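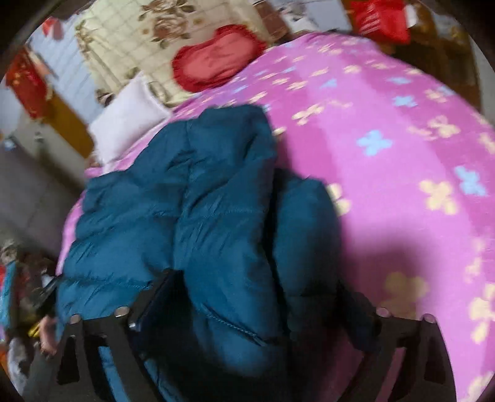

Search this site Enter keywords Go

Projects > Textiles and Everyday Science > Student reports

Print this page | E-mail this page

How warm is a layer of trapped air? By Nhàn Mạch, with Quang Lục and Fatima Buthelezi

I picked insulation for my project mostly because my room is freezing from November on and I wanted to know which of my clothes was doing the work. Everybody says wool is warm, but wool doesn't make any heat, it just slows yours down on its way out. A puffer jacket like the dark teal one on my bed is a nice one to think about, with those stitched lines running across it that divide it into puffy sections. The stitching keeps the filling from sliding down to the hem, and the filling keeps the air from moving around. Still air is a really bad conductor (good news for us!).

So we built a test. Quang had 200 ml glass jars left over from his mom's pickles, and we filled each one with hot tap water, wrapped it in one material, stuck a kitchen thermometer through the lid and wrote down the temperature every 10 minutes. We used a cotton T-shirt, a wool scarf, a fleece hat and a padded sleeve that Fatima cut off a thrift store coat. One jar stayed bare. Our first try was useless – I'd set the jars next to the window and the end one was sitting in a draft, so we moved everything to the kitchen table and started over. 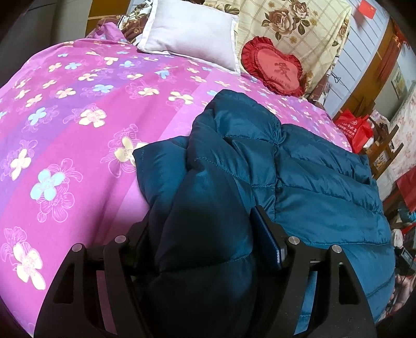

The second try went much better. The bare jar cooled fastest, which we all guessed, and the padded sleeve was the slowest by a lot. What surprised me was the T-shirt. With one layer it hardly beat the bare jar, but when we folded it over and over until it was as thick as the scarf, it came pretty close to the scarf! Fatima then squashed the padded sleeve flat with rubber bands and ran it again for 30 minutes, and it lost a good part of its lead. Same material, less air in it.

There are things I'd fix. The lids weren't wrapped, so plenty of heat went out the top of every jar, and our thermometer only reads whole degrees. Mr. Phúc Lâm, our science teacher, also pointed out that a person sweats and a jar doesn't, so we should try damp fabric next. Quang wants to do that part – I'm voting for mittens.

Report handed in 11th May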